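How do I get black tape residue off a wooden tabletop?

Emine
posted Monday, 341 views

I put a square of black tape on our wooden table as the target for a block game. You get the block into the square, you score, you argue about whether it was touching the line. The game was meant to last an afternoon. That was in November.

The table is now wanted back for eating. I lifted a corner of the tape underneath and it left a gummy edge. There's also a small white scratch and a pale smudge that I would like gone before anyone assigns blame. I don't know what the finish is. 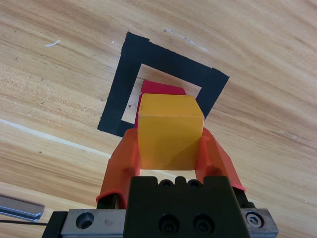

The tape square, with the red and yellow blocks.

Do I peel, heat or scrape? I have a hair dryer and limited patience.

Abera
117 answers

Hair dryer on low, one side at a time, and pull the tape back flat over itself, slowly. Rub what's left with a little cooking oil on a soft cloth, wait 13 minutes, wipe, then wash with dish soap. Try the oil somewhere hidden first – bare wood will drink it and keep the stain. No scraping with knives, however blunt you believe they are. The scratch is a separate problem. A wax stick in a close color hides most of them.

Stomex

500 grit sandpaper. Done.

Asness

Please don't sand it, or you'll have a nice pale square where the black one was. Do what Abera said. And next time use painter's tape, and take it up the same day.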